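Resources > Talks and Papers > Heating and Cooling > Speaker Notes

This site uses cookies to remember your preferences and to measure visits. By continuing to browse you accept our use of cookies. Accept | Manage settings

Condensate Drainage in Split and Ducted Systems: What the Building Owner Should Know
Speaker notes, Gillies Mechanical Services
Presented by Heather Urquhart
Cestimby Property Managers' Forum, 30 Jan 2025

Opening

Good morning, and thank you to the Forum for the invitation. My subject today is water. Every cooling system in your buildings makes it, and every one of them depends on a small drain to carry it away. In the past year our office reviewed 300 service calls from managed residential buildings. Of those, 72 were caused by a problem with the condensate drain. It was the largest single group, ahead of low refrigerant and failed capacitors.

[Pause. Ask who has had a ceiling stain reported in the past season.]

I will cover where the water comes from, how the drain is meant to work, the faults we see most often, and what we ask building staff to do between visits. Questions are welcome at the end. Please hold questions about individual contracts for the break.

1. Where the water comes from

Warm indoor air passes over a cold coil. Moisture in that air settles on the coil, drips into a pan, and leaves through a pipe. On a humid day a single apartment unit can fill a bucket. On a dry day it may produce almost nothing.

A blocked drain can go unnoticed through a mild spring. The first muggy week of summer arrives, all the units run at once, and the telephone begins to ring. The block may have been there for months.

[If asked about heating: a high-efficiency gas furnace also makes condensate, and it is acidic. Separate talk. Refer to the handout.]

2. How the drain should work

Most wall-mounted splits drain by gravity. The pipe must fall along its whole length, with no flat sections and no low spots. A quarter inch per foot is what our crews aim for. Where gravity is not available, a small pump lifts the water to a drain point.

Ducted air handlers are different. In many of them the pan sits on the suction side of the fan, and the fan pulls air back up the drain pipe. Without a trap, water is held in the pan until the fan stops, and then it all leaves together. A trap of the correct depth prevents this. A trap that is too shallow will not, even though it looks much the same from the hallway.

Show the cutaway model at this point. Lachlan Jardine will pass it along the front rows.

3. The faults we see

Biological growth. The pan is dark and damp, and dust from the filter feeds a slimy film. It travels into the pipe and gathers at the first elbow. This accounts for most blocked drains in our records.

Poor fall. A pipe was installed correctly, and later another trade leaned on it or hung something from it. At the Palska building we found 14 units on one corridor draining to a shared line that had dropped between two hangers. Each unit had been cleaned twice before anyone lifted the ceiling tiles at the midpoint. I include our own crew in that remark.

Pump failure. Pumps are moving parts and should be treated as such. The float sticks, or the check valve fails and water returns to the reservoir. Listen for a pump that starts every few seconds.

Missing or disabled safety switch. A float switch in the secondary pan should stop the unit before the pan overflows. We regularly find the switch bypassed with a short length of wire. Someone wanted the cooling back on a hot afternoon and did not return. If your staff find such a wire, please have them turn the unit off and call.

Frozen coil. A dirty filter or a low charge allows ice to form. When the ice melts, the water can miss the pan entirely. The drain is then cleaned, which does no harm, and the leak comes back within the week. Technicians should check airflow before they leave.

4. Cleaning methods

There is some disagreement in the trade here, and I will state our position plainly.

We clear a blocked line with a wet vacuum from the outdoor end wherever that end can be reached. We then flush with clean water from the pan and watch it arrive. Compressed gas is a second choice. It can separate an old glued joint inside a wall, and the repair will cost a good deal more than the service call.

For routine care we use the maker's approved pan treatment. We do not recommend bleach. It can attack metal pans and coil fins, and the fumes may be drawn into the room. Never combine bleach with any other cleaning product.

[Expect a question about vinegar. Answer: diluted vinegar is accepted by some makers for light growth. Check the manual. It will not clear a line that is already blocked.]

5. Records and access

Tassanee Ruangrit in our planning office has asked me to raise two points.

The first is access. Of the return visits in our review, 16 took place only because the technician could not reach the drain outlet on the first call. It was behind a locked gate, under new decking, or in a neighboring unit. A marked plan kept at the front desk would have settled most of these.

The second is the record itself. Buildings on the Clodeck maintenance log should enter drain work under its own heading and not under "general service." When the entries are mixed together, a unit that blocks every season looks like a unit in good health.

6. What we ask of building staff

Check filters monthly while the system is in regular use. Look at the outdoor drain point on a humid day when the unit has been running for an hour; there should be a drip or a steady trickle. Report gurgling, musty smells, and any water in a secondary pan. The secondary pan is normally dry, and water there is a fault even when the ceiling below is sound.

Staff should not open a unit's electrical cover or remove a blower wheel. Our agreement covers that work.

Schedule the full drain service before the cooling season. A second, shorter visit in September is advised for buildings near the water, where the units continue to run late in the year.

7. Closing and questions

Printed copies of the inspection sheet are on the side table. Please take one for each building. Archie Halliday will collect the names of any managers who would like a drain survey before the summer schedule is set.

[Allow ten minutes for questions. Repeat each one for the back of the room.]

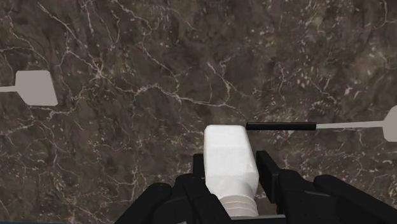
Shufen Yan: We had the trap on our second-floor air handler replaced twice before someone measured the fan pressure and made it deeper. I would ask for that number in writing at every new installation, and keep it with the drain plan at the desk.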